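# In praise of the boring example

I've spent most of this summer collecting demonstrations for a learning system, and I've come round to an opinion that would have annoyed me in June: we throw away far too many dull ones.

Our project is called Drendden, and the idea is simple enough. A person steers a simulated arm through a household job, we save the run, and a model learns from the pile. The target is 2,000 runs. When Domenica Sutter and I started, we kept only the lovely ones – smooth reach, clean grasp, no dithering. Out of our first 126 attempts we kept 70, and I was terribly proud of how picky we'd been!

Then we trained on them and the policy was hopeless the moment it drifted a bit. Well, of course it was. We'd never shown it anyone drifting and coming back. Every wobble and every second try had gone in the bin (my bin, mostly, Domenica was kinder than me).

So now I argue for keeping the awkward stuff, and the awkward rooms too. Simulated rooms make it very tempting to tidy up. You can delete the clutter with one click, push the furniture to the walls and get a beautiful clear path to whatever you're after. I'd leave it all in. Take one of our dining rooms, with the chairs crowded round the table, a bed right behind them, and a big cactus in a pot on the tabletop with lots of small bits lying next to it. I wouldn't move a thing.

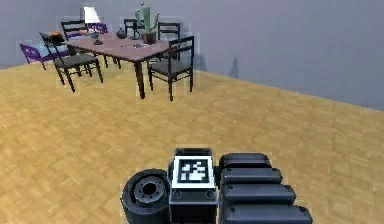

## But isn't it just more noise?

Cyrill Koller thinks I've gone soft, and he has a point. If you keep everything, you also keep the runs where the operator was half asleep, and a model will happily learn to be half asleep as well. He'd like a hard rule: two corrections and the run is out.

I don't want a rule like that. A correction is the most useful thing in the file, as long as it ends somewhere sensible. What I do want is a label. Tell me who was steering, whether they'd done the room before, and where it went wrong. That takes a few seconds per run and it lets the next person filter however they like. Once a run is deleted you can't change your mind about it, and I've changed mine twice already.

I'd also stop paying people by the finished run. We tried it for a fortnight and got exactly what you'd expect – lots of short, safe grabs from the easy side of the table, and hardly anyone going near the far chairs. Paying by the hour costs more, and Domenica had to fight for it, but the variety came back almost at once.

We're still a long way off the target. I'd take the slower pile, wobbles and all, and Cyrill can have his filter at the end of it.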